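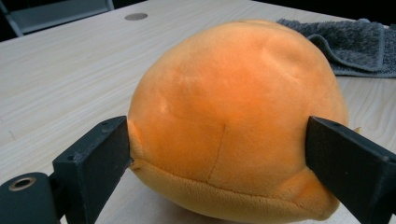

Firm handshake. The plush has not complained.

Thread on the gripper build, by popular demand (two people). I'm making a pair of handheld grippers so I can show a robot arm how to pick things up by picking them up myself. The arm lives at my house. The arm is called Saber. The arm has so far been outperformed by a coat hook.

The fingers are plain black ones, flat on the inside. I had a fancy curved set drawn up with little ridges. Three evenings of CAD. They gripped a mug beautifully and launched everything else across the shop. Flat it is.

Do not skip the threaded inserts. I skipped them on version one and ran screws straight into the print. That works right up to the fourth time you take it apart, and you will take it apart thirty times before lunch.

Brass inserts, soldering iron, go slow. If one goes in crooked, let it cool, swear, heat it again and straighten it with something flat. I use the back of a putty knife that belongs to the shop and that I will be returning in a condition I'd call "experienced."

Why a plush: it gives. A wooden block tells you whether you closed the fingers. A soft thing tells you how hard, because you can see the dent. It also doesn't chip anything when you drop it, and I've become very good at dropping it.

Spend so far is $165, not counting tools, or the first set of motors, which I've decided to think of as tuition. Most of that went on bearings and screws. There's always one screw length you don't have, and it's always the one the finger mounts need.

The trigger linkage took the longest. First version had so much slop you could squeeze halfway before anything moved. Second version had no slop and also no movement. Third one uses a shorter link and a washer I found on the floor. I can't find another washer like it. The second gripper has a stack of two thinner ones and feels slightly different, like a rental car.

Tracking is by printed markers on top of each gripper, white plates with dark dots. Things I learned: print them matte, mount them on something stiff, and don't touch up a smudged one with a ballpoint. The software will see a whole new marker and put your left hand in the parking lot.

The recording software is called Bekach and is a folder of my scripts held together by one very long config file. Version 39 is the first one that saves the left and right grippers under the correct names. Versions before that had opinions.

Cables. I drew a tidy plan for the cables. It's a nice drawing.

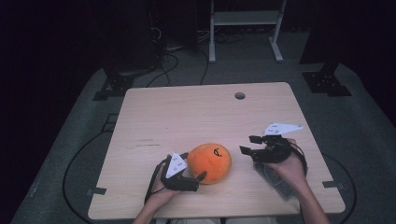
Ehab Morsy replied to ask why I don't just drive the arm with a game controller and skip the grippers altogether, seeing as he has a controller in a drawer I could have.

Fair question, and I tried it. With a controller I could pick up one soft ball in just under a minute, sweating. With the grippers it's as quick as my hands are. You also find yourself doing small things you'd never think to do with a thumbstick, like nudging the ball over with one finger before you close on it. Those nudges are what I want the arm to learn. (I'll still take the controller.)

Two hands make it harder, in case you were hoping otherwise. My left hand is fine alone. My right hand is fine alone. Put them on the same table and they behave like two people reaching for the last slice.

Target was 100 good pickups before I let the arm try anything. A good pickup means closed on it, lifted, put down, markers tracked the whole way. I was strict about this for the first dozen and then developed a more generous philosophy, which I had to undo later by rewatching the lot.

One of the longer takes came to 2,607 rows in the log, and most of those were me deciding where to put my elbows. Trim your takes. Start when the fingers start moving and stop when they open again.

Next up: lighter handles, strain relief where the cable leaves the body, and a softer pad on the inside of the fingers. I've got an old bike tube to cut up for that last one. If anyone has glued rubber to PETG and had it stay glued, please reply with what you used. Superglue held until I breathed on it.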